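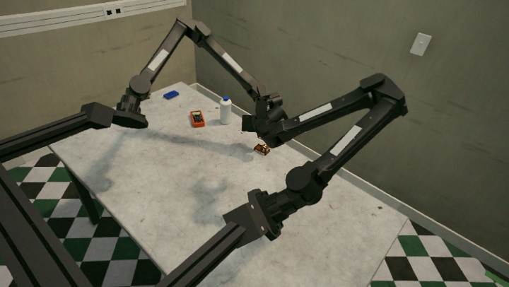
Wullden Hall kitchen reopens

Bookings for the Wullden Hall kitchen are open again from January 12, 2023. The hire rate is $40 for a half day, and groups that booked before June keep their old rate until their term ends. Keys are with Hatice Eren at the front office.

New shelving and a second sink came in at $2,440, which left $980 in the building fund.
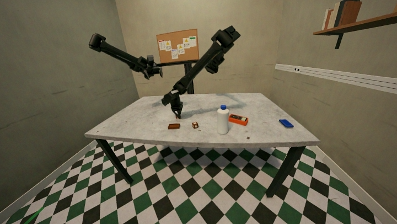
The balance will go toward repainting the hallway and fixing the side door, which still sticks in humid weather. Ghada Najjar is collecting quotes and has 3 so far. If you know a local painter, leave their number with her.

Please take leftover food home and put the organics bin out by the Twal Street gate before you lock up.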